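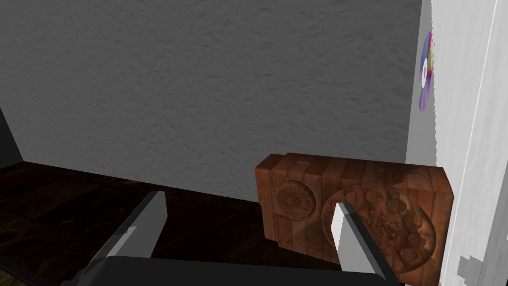
## 4. Opening the Ballot and Recording Votes

This section applies to the season awards of the Mistbridge Soccer League, including the Makowska Trophy for player of the year. It is intended for the awards secretary of each member club. Complete Section 3 (Registering Voters) before you begin.

### 4.1 Before you start

You will need:

- the club's Iltano voting account and password
- the approved list of nominees
- the list of registered voters, signed by the club captain

> **Caution:** Once the ballot is open, the list of nominees is locked. Check the spelling of every name against the player register.

### 4.2 Opening the ballot

1. Sign in to Iltano and select **Awards**, then **New Ballot**.
2. Enter the award title exactly as it appears in the league handbook.
3. Add each nominee by player registration number. The name and club will fill in automatically.
4. Set **Points per place** to the league standard: five for first place, three for second and one for third.
5. Set the closing time to 6:00 p.m. on the last day of voting.
6. Select **Preview** and read the ballot through as a voter would see it.
7. Select **Open Ballot**. Each registered voter receives a personal link by email.

**Note:** The league ballot for the current season has 32 nominees and 49 registered voters. Club ballots are normally much shorter and may be previewed on a single page.

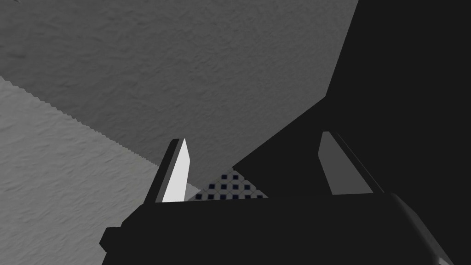 **May a voter choose a player from his or her own club?**

A voter may name one player from his or her own club, in second or third place only. Iltano rejects a ballot that places a clubmate first and asks the voter to choose again.

### 4.3 Entering paper ballots

Paper ballots are accepted from team captains who do not use email. They must reach the league office in Gisville before the closing time.

1. Open the ballot and select **Enter Paper Vote**.
2. Type the voter number printed at the top of the form.
3. Enter the three choices in the order written.
4. Have a second person read the entry back from the form before you select **Save**.
5. Write the confirmation number on the form and file it.

If a choice cannot be read, leave that place blank. Do not move the lower choices up. A form with no readable first choice is void and must be sent to the awards officer, Po-yen Choi, with a short note of the reason.

> **Caution:** A saved paper vote cannot be edited. It can only be withdrawn by the awards officer, and the withdrawal appears in the final report.

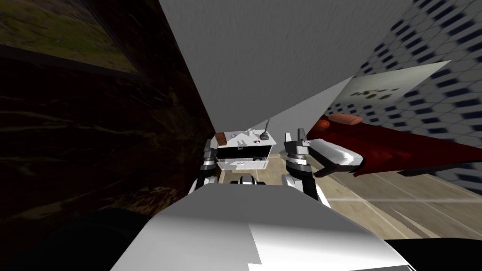
Withdrawn votes are not counted toward the turnout figure, but the voter may submit a new form if the ballot is still open. Use the same voter number and mark the new form "Replacement" in ink.

### 4.4 Breaking a tie

Iltano ranks nominees by total points. Where two or more nominees finish level, the following order applies:

1. the greater number of first-place votes
2. the greater number of second-place votes
3. the greater number of league appearances in the season

If the nominees are still level, the award is shared – the system prints both names on the result sheet. Error code 724 at this stage means that appearance records are missing for at least one nominee. Update the player register, then select **Recalculate**.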